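Monday, October 28, 2024

I've been putting off writing this one, mainly because it makes me look a bit daft, but I promised after the May post that I'd write up the bad days as well as the good ones. So! This is the week the arm at Doherty tried to push a cube through the table, and I very nearly had my fingers in the way.

If you're new, I spend most of my working life in a room in Flolatach getting robot arms to pick small things up and put them down again. The project is called Trirari, and I've moaned about it here plenty. The bit of software that plans the moves is Jetemari, which I've also moaned about, and to which I now owe a small apology.

The job was about as easy as they come. Go above the cube, come down, close the gripper, lift, carry it a bit, come down, open. I'd had it working nicely before lunch one day and left it in a state I was pleased with. Next morning I started it up again, same program, same speed (50 per cent, I'm not a maniac), and on the first pick it came down and kept on coming down. Not fast. It just leaned, very steadily, the way a heavy dog leans on your leg. Then there was a clunk and it went into a protective stop with a message about force.

What I should have done at that point is gone and got a cup of tea and thought about it. What I did was clear the stop, drive the arm up by hand, shuffle the cube along a bit and try again. Same lean, same clunk. So I cleared it again. I did this, I'm sorry to say, quite a few times, each time changing something tiny that had no business making any difference. I tried a slower approach. I restarted Jetemari and called it a name.

On one of those goes the cube had twisted round between the finger tips and I reached in to straighten it before I'd switched out of automatic. My hand was on the cube when I heard the brakes let go. I pulled back sharpish and the arm came down on the spot where my thumb had been, and leaned, and clunked. No harm done at all, not so much as a scratch. But I had to sit down for a minute, and after that I did go and make the tea.

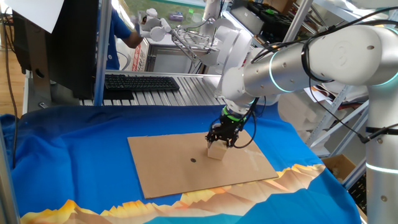
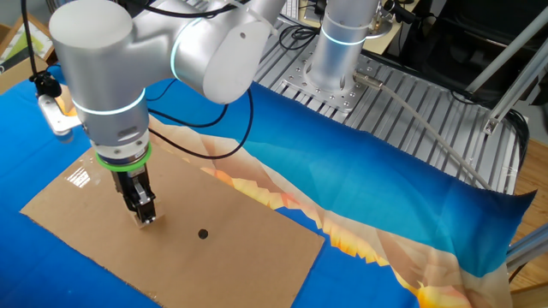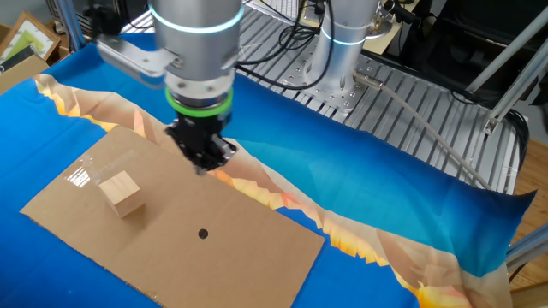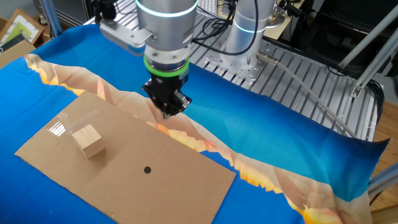
The fault was a height, and it was my height, typed in by me. Jetemari wants to know where the table is, and the number I'd given it came from touching the gripper down on the bare metal, ages ago, before anything was laid over it. Since then we'd gone from bare metal to the blue cloth with the mountains on it, and then a sheet of corrugated cardboard on top of the cloth, and the cube sits on top of that lot. As far as the program was concerned none of it existed. It thought it had a comfortable gap left under the finger tips when they were already touching, so it carried on down to the place I'd told it to go, like the obedient thing it is.

You'll be wondering (I certainly was) why it had worked the day before. Well, the day before I'd been running with the grasp height set by hand, a fudge I'd typed in while testing and never saved. Overnight restart, fudge gone, back to the old number. I found it by going through the log line by line, all 1,723 of them, with the sort of slow sinking feeling you get when you're looking for your glasses and begin to suspect they're on your head. Line after line of perfectly sensible moves towards a perfectly wrong place.

The force stop did its job every single time, I should say. Mine was set at 70 newtons, and when the arm hit that it stopped. I'd got into the lazy habit of thinking of that setting as the thing that makes it safe to work near. Then I pressed my own thumb down on the kitchen scales at home until I'd got up to something near that, and it's a proper squash! On a flat palm you'd say ouch. On a fingertip caught between a hard finger and a table I don't think you'd be saying ouch, I think you'd be saying something else.

And the stop is only half of it. When the arm stops after leaning on something, it's still leaning. It doesn't bounce off politely, it holds where it is until somebody moves it. If it had been my thumb under there I'd have had to get at the pendant with my other hand, and I went and looked afterwards at where I'd left the pendant, and it was hanging on the far side, out of reach. That's the detail that kept me awake, if I'm telling the truth, far more than the wrong number did.

So, changes. The height now gets measured off whatever is on top, every time the covering changes, and the program refuses to start if the measurement wasn't done that day. I've turned the force limit down for anything close to the table, and put in a slow last bit of the descent so it feels its way down and backs off if it meets something early. (It does stop short now and then for no good reason and that's annoying, and I've decided I can live with being annoyed.)

The pendant comes with you. If you're within reach of the arm it's in your hand or round your neck, and I've been strict with myself about it, although I did catch myself putting it down on Friday to scratch my nose.

The other one is harder to put into a program. Two stops in a row with the same message and you have to leave it alone and go and look for the cause. I've got a rule for it now, two and out, and it's surprisingly difficult to stick to when you can see the thing is so nearly working and you're sure that this time, with the cube nudged over just a smidge, it'll go. I cleared that fault over and over because clearing it took a second and finding it took an afternoon.

We ran 100 picks with the new settings once I'd stopped sulking. It got through them without leaning on anything, apart from two early stops that I put down to the cardboard having a bit of spring in it where it doesn't lie completely flat. I want to try it on something thicker next, and I need to sort out what happens when the sheet gets swapped halfway through a run, as the morning measurement won't catch that at all. If anyone has a tidy way of doing it that doesn't involve me remembering, please put it in the comments.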